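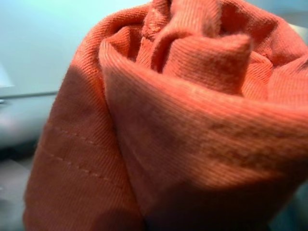

The Palano Traverse is a long-distance walking route in the hill country between the village of Brivia and the market town of Hulme. It is normally walked from west to east over 4 days, with three overnight stops. The route is marked for most of its length by low stone posts and, above the tree line, by cairns.

Route

The path leaves Brivia by the old mill lane and follows the Flelletti River upstream on its north bank. The first stage is mostly level and passes through hay meadows and mixed woodland of beech and ash. The valley narrows at the Flelletti footbridge, where the path changes banks and starts to climb. The first overnight stop is a short distance beyond the bridge, on a grassy shelf above the river.

The second stage gains 445 meters and is the steepest of the four. It leaves the forest at a line of dwarf pine and crosses two scree slopes before reaching the upper basin. Water is available from a spring at the lower edge of the basin but not between there and the pass.

The third stage crosses Palano Pass, the highest point of the route. The ground on the west side is broken rock, while the east side is a broad slope of turf and peat. Snow often remains in the gully below the pass until June. The usual line keeps to the left of the gully – the right side is subject to rockfall in the afternoon.

The final stage descends through sheep pasture to a gravel road, which is followed into Hulme. A side path to the Hulme waterfalls leaves the road at the first cattle grid and rejoins it lower down.

History

The western half of the route follows a drove road used to move sheep between winter and summer grazing. Traffic on the drove road declined after the valley road was opened, and the section above the footbridge fell out of regular use. The path was later cleared and marked as a walking route, and the original wooden signs were replaced with stone posts.

Access and season

The walking season runs from June to early October. A bus links Hulme and Brivia daily except Sunday. Camping is allowed only at the marked overnight sites, and open fires are banned above the tree line. The route receives 3,000 walkers in a typical season, most of them in July and August. 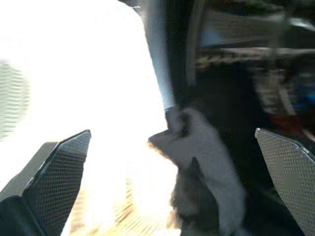

Can the Palano Traverse be walked from east to west?

The route is open in both directions, but the posts carry distances on their west faces only, and the climb from Hulme to the pass makes the first day longer.

See also: Flelletti River, Palano Pass, Drove roads

Contact the editors | Copyright Hill Routes Reference | Back to top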